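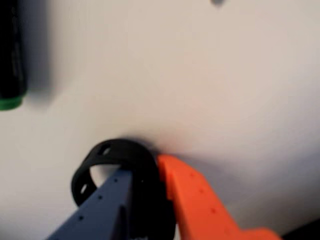

ホーム 工作室のヒント 道具と収納 機械を買う前に 問い合わせ

小型アームを作業台に入れるときの予算と段取り

2020年3月17日　文・ヴェセラ・ホジャ
読了時間 5分

机の上で小物をつかんで動かす小型のロボットアームは、個人の工作室でも手が届く買い物になった。ただし、本体の値段だけを見て注文すると、あとから出費が続く。うちの工作室で2台目を入れたときのメモをもとに、買う前に決めておくとよいことを書いておく。

先に仕事を書き出す

カタログを開く前に、つかませたい物を紙に書く。ペン、はさみ、輪の形をした樹脂部品、ねじの小袋など、普段の机にある物をそのまま並べればよい。次に、それぞれの長さ、太さ、重さを量って横に書き足す。台所用のはかりで足りる。

一番重い物と一番細い物に印をつける。重い物は本体の可搬重量を決め、細い物は指先の形を決める。可搬重量は、腕を伸ばしきった位置での数字かどうかを販売店に確かめること。縮めた位置の数字しか載せていない資料もある。指の重さも可搬重量に含まれるので、その分を引いて考える。

予算は四つに分ける

本体、指先、台と固定具、予備費の四つに分けて表にする。うちでは予備費を全体の30パーセントにした。多すぎると言われたが、電源タップ、延長ケーブル、クランプを買ったらほとんど残らなかった。

指先は消耗品として扱う。樹脂の指は割れるし、先の段も丸くなる。3Dプリンターで作れるなら、材料代と失敗分を月ごとに見ておく。外に頼む場合は送料と納期も表に入れる。左右で色を変えておくと、どちらの指を交換したかを記録するときに楽だ。

台は新しく買わなくてもよい。白い無地の天板があれば、小さな部品を落としても見つけやすい。つやのある天板は照明が映り込むので、カメラで位置を見る予定があるなら、つや消しのシートを敷く。シートは手芸店やホームセンターの切り売りで間に合う。

つかみにくい物から試す

購入前に実機を触れる店なら、自分の部品を持っていく。ベンキラネの展示室では、予約をすれば持ち込みの品で試させてくれた。試す順番は、丸い軸、輪、薄い刃物の順がよい。丸い軸は指の間で回りやすく、輪は縁をつかむか穴に指を入れるかで必要な開き幅が変わる。はさみは閉じた状態で、刃先を人のいない方へ向けて置く。
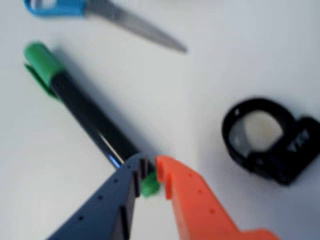
緑のキャップのペンと二本の指先。上にははさみ、右には黒い輪形の部品。

ペンのような長い物は、端をつかむ場合と中央をつかむ場合の両方を確かめる。端をつかむと反対側が下がり、机に当たることがある。置く向きをそろえられるなら安い機種で済むが、ばらばらの向きで扱わせるつもりなら、手首の回転がある機種を候補に残す。この差は大きいので、向きをそろえる治具を自作する手間と比べて決める。

置き場所を測る

本体の底面だけを測って安心しないこと。腕が届く範囲に紙を切って置き、棚や照明の支柱が入っていないか見る。後ろ側のケーブルの曲がりにも余裕がいる。うちの台は奥行きが足りず、壁から26センチ離して置き直した。その分だけ通路が狭くなったので、引き出しの位置も変えることになった。

固定はクランプで始め、場所が決まってから穴をあける。ブロルケルの取付板のように長穴が切ってあるものは、あとから少しずらせて便利だった。

見積もりで聞くこと

同じ質問を同じ順番で各社に送ると比べやすい。うちが使ったのは次の項目である。

・電源とケーブルは本体に付属するか
・指先だけを片側ずつ買えるか
・制御ソフトに年ごとの料金があるか
・修理中に代わりの機械を借りられるか
・修理で送り返すときの箱と送料はどちらの負担か

トルダウの見積もりは本体が一番安かったが、ソフトの料金が別だった。フリヴィクスは指先を片側だけ注文でき、結局こちらに決めた。返事の早さも書き留めておくとよい。故障したときの対応の目安になる。

買ったあとの記録

動かした回数と、つかみ損ねた物の名前をノートにつける。うちでは3,000回を超えたところで指先を一度見直すことにしている。ひびがなくても、先の段に部品の粉が詰まっていれば歯ブラシで落とす。ねじの緩みも同じ日に見る。

次の見直しは9月の予定で、予備の指を左右一組、先に注文した。表の予備費の欄はそのときに書き直す。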